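Brekedach live tour — anyone else been? (spoilers for the second half)

Sturix
May 27, 2022
I went to the live version of the Brekedach podcast last night and I am still thinking about it, so I write here before I forget. For those who do not know, it is the show with the long investigation stories, now put on a stage with a table, a lamp and a big screen. The hall had 1,492 seats and I think almost all were taken. My ticket was 44 dollars.

The first half was very good. We heard the old recordings from season 2, and between them the host explained which calls were never broadcast. In the second half he read a long letter from a listener, and for me this part was too slow. Please tell me if your evening had the same letter.

Jamel
We had the same letter, and I disagree with you. It was the best part of the evening! You could hear that people stopped moving in their seats. On the podcast he would have put music under it, and I was glad that he did not.

Sturix
I respect that. Maybe I was tired, it was already past ten. But a letter of around 20 minutes is long when somebody only reads it from paper. I can do this at home with a cup of tea.

Sakai
I listened to the whole podcast two times and I must say the live show gave me little that was new. The unbroadcast calls, yes. The rest I knew almost by heart. If you have never heard it, the ticket is worth the money. If you are a fan, I am not so sure.

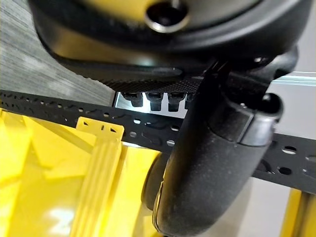

Black housing, close up

Sakai
Also I want to ask about the sound. I sat in row four on the left side and the voices from the recordings were too loud, but the host was too quiet. Did you have this also?

Jamel
In the balcony it was fine. I heard every word, even when he turned to the screen.

Sturix
I was in the middle and it was good, only the first recording was a bit sharp.

And Sakai, I do not agree about the fans. I am a fan and I was happy for the whole first half. To laugh together with other people at the parking garage call is different than to laugh alone on the bus.

Sakai
Okay, the parking garage call I give you. But they should have taken questions from the audience. Other shows of this kind always do it.

Jamel
They did it on our evening — 4 questions, all of them about the ending of season 2. He answered none of them properly, so you did not miss much.

Sturix
We had no questions at all! He said good night, the lamp went off and that was it. Does anybody know if the June dates will have the same program? My sister wants to go and she does not like letters.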